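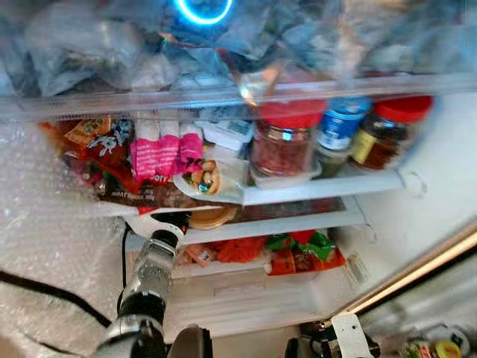 Vundstead amplía su oferta de rutas en coche con un itinerario de 12 etapas entre Tumport y Meldale

El operador incorpora alojamientos con cocina, traslado de equipaje opcional y un cuaderno de ruta en español. Las salidas comienzan en julio.

Tumport, 6 de mayo de 2023. El operador de viajes Vundstead ha presentado hoy su nueva ruta en coche por la costa y el interior, un recorrido de 2.655 kilómetros que parte de Tumport, sigue el litoral hacia el norte y termina en la localidad de montaña de Meldale. El viaje completo dura 27 días y puede contratarse también en dos tramos independientes, con recogida y devolución del vehículo en distintas oficinas.

La ruta sustituye al antiguo circuito costero de la compañía, que terminaba en el puerto de ferris y obligaba a regresar por la misma carretera. El nuevo trazado abandona la costa en la séptima etapa, cruza el valle por carreteras comarcales y sube a Meldale por la vertiente sur. Todo el recorrido discurre por vías asfaltadas, salvo el acceso a dos de los alojamientos rurales, que se hace por pista de grava apta para turismos.

«Muchos clientes nos pedían quedarse más noches en cada sitio y conducir menos horas al día», explica Alina Ilie, directora de producto de Vundstead. «Hemos alargado el viaje y hemos quitado paradas. Ninguna etapa supera las cuatro horas y media al volante, y hay cinco lugares en los que se duermen tres noches seguidas».

Etapas de costa

El primer tramo arranca con dos noches en Tumport, en un hotel próximo al mercado de pescado. La entrega del vehículo se realiza la segunda mañana, para que los viajeros que llegan en vuelos nocturnos no tengan que conducir ese mismo día. Desde allí la carretera bordea los acantilados hasta los pueblos pesqueros del norte, con paradas previstas en el faro, en la reserva de aves de la desembocadura y en las playas largas del cabo.

Las excursiones en barco no están incluidas en el precio base. Vundstead ofrece dos, una salida de medio día para observar aves marinas y una travesía de jornada completa a las islas, ambas sujetas al estado del mar. En caso de cancelación por mal tiempo se devuelve el importe íntegro o se traslada la reserva al día siguiente si quedan plazas.

Etapas de interior

El segundo tramo comienza al dejar la costa y recorre el valle durante cuatro etapas. Los alojamientos son casas rurales y pequeñas pensiones familiares. La última etapa, de subida a Meldale, es la más corta en distancia y la más lenta por las curvas. La compañía recomienda hacerla por la mañana y reservar la tarde para instalarse. En Meldale se pasan las tres últimas noches, con acceso a pie a los senderos del circo y a los lagos.

Los viajeros que contraten solo el tramo de interior recogerán el coche en la estación de ferrocarril del valle, donde la oficina de alquiler abre de lunes a sábado. Quienes lleguen en domingo deben indicarlo al hacer la reserva.

Alojamientos con cocina

Nueve de los alojamientos de la ruta disponen de cocina equipada o de cocina compartida con frigorífico. El cuaderno de ruta señala los horarios de los mercados semanales, los supermercados con aparcamiento y las tiendas que abren fuera de temporada. En tres pueblos del valle no hay restaurante abierto los lunes ni los martes, por lo que conviene hacer la compra antes de llegar.

El desayuno está incluido en los hoteles y pensiones. En las casas con cocina se puede encargar una cesta de productos locales con 48 horas de antelación.

Vehículos y traslado de equipaje

Los coches los suministra Hordiienko, empresa de alquiler con la que Vundstead trabaja desde hace seis temporadas. El precio incluye kilometraje ilimitado, seguro a todo riesgo con franquicia, un segundo conductor y la devolución en una oficina distinta a la de recogida. Las sillas infantiles son gratuitas si se piden en el momento de la reserva. Hay disponibles modelos de cambio manual y automático, además de un número limitado de furgonetas de siete plazas.

Como servicio adicional, Hordiienko se encarga del traslado de maletas entre alojamientos en las etapas de costa. El servicio está dirigido sobre todo a quienes quieran hacer a pie el sendero del cabo mientras otro miembro del grupo lleva el coche. No está disponible en el tramo de interior.

Precios y reservas

El precio del tramo de costa parte de 2.000 euros por persona en habitación doble, con vehículo de categoría compacta. El precio del viaje completo depende de la fecha y del tipo de alojamiento, y puede consultarse en la web de Vundstead o en su oficina de Tumport. Los vuelos, el combustible, los peajes y las comidas no mencionadas corren por cuenta del viajero.

Las primeras salidas serán en julio. Se puede empezar el viaje cualquier día de la semana, excepto el tramo de interior, que depende del horario de la oficina de alquiler. La reserva se formaliza con un depósito del 20 % y el resto se abona seis semanas antes de la salida. Los cambios de fecha son gratuitos hasta ese momento, siempre que haya disponibilidad.

Todos los clientes reciben antes del viaje el cuaderno de ruta impreso y una versión para el móvil que funciona sin conexión. Incluye mapas por etapa, puntos de repostaje, teléfonos de los alojamientos y propuestas de paseos cortos. La edición en español se publica por primera vez con este itinerario. Vundstead mantiene además un teléfono de asistencia durante todo el viaje, atendido en español y en inglés de 8.00 a 22.00.

«En el valle hay zonas con muy poca cobertura, sobre todo entre la novena y la décima etapa», añade Ilie. «Por eso seguimos imprimiendo el cuaderno, y por eso pedimos que se descarguen los mapas antes de salir de la costa».

Sobre Vundstead

Vundstead es un operador especializado en viajes en coche y a pie por libre. Organiza itinerarios a medida para parejas, familias y grupos pequeños, y tiene su sede en Tumport.

Contacto para medios
Alina Ilie
Dirección de producto, Vundstead
Oficina de Tumport, de lunes a viernes, de 9.00 a 17.30
Mapas de la ruta e imágenes en alta resolución disponibles previa petición.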